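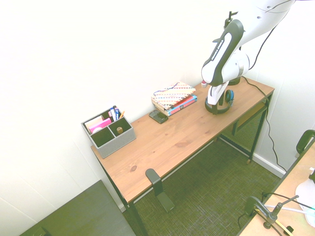
3.2 Collecting demonstrations

All demonstrations were recorded at the Truvesthorpe site between the first week of December and the end of that month. We compared two ways of showing the arm a task. In hand guiding, the operator holds the arm near the wrist and moves it through the motion while the motors only compensate for gravity. In remote control, the operator sits apart from the desk and moves a small handheld controller, and the arm follows. The remote control software was Zerkia, with its default speed limits left in place.

The task family is desk tidying. Each episode begins from a loosely set layout of everyday items, such as headphones, a phone, books and a fabric organizer, and the operator is given one written instruction, for example "put the headphones on the hook." Figure 4 shows one such layout, with the gripper above the headphones. Items were moved by hand between episodes, within limits printed on a setup sheet, so that the policy could not learn a fixed position for any of them.

Figure 4. Desk layout with the gripper pointing down over a pair of black over-ear headphones. The notebook lies on top of the stack, the phone is in front of it, and the organizer is at the left end of the desk. A black bracket is clamped near the front edge.

We recorded 800 episodes in total. An episode was dropped if the operator stopped partway, if an object fell to the floor, or if the camera stream lost frames for longer than a second. After this step 600 episodes remained, and these are the ones used in Section 4. We did not remove slow or clumsy episodes. Earlier work with the Tudetti set had shown us that filtering by duration also removes most of the recoveries – a missed grasp followed by a second try – and those are the parts the policy has the most trouble learning.

The two methods led to different habits. With hand guiding, operators tended to approach objects from the side, where they could see past their own hands. Their motions were short and smooth, but an arm or sleeve often covered the object at the moment of grasping. We kept those images in the training data and masked the operator with a simple person segmenter. With remote control the view stayed clear, but operators paused above the object before closing the gripper, in some cases for several seconds. We shortened any pause in which no joint moved by keeping only its first 60 time steps.

Headphones were the hardest item under both methods. The band turns against the cups when it is lifted from one side, and the final pose is hard to judge from a single fixed camera. Operators using remote control asked for a second view, which we did not add, as it would have given them information the policy does not have.

Instructions were written by the authors and then reworded by the Sotelo annotation team, which produced 99 distinct phrasings. Each episode was assigned one phrasing at random. The split between training and test sets was made by phrasing and by layout together, and no test layout appears in training under any wording.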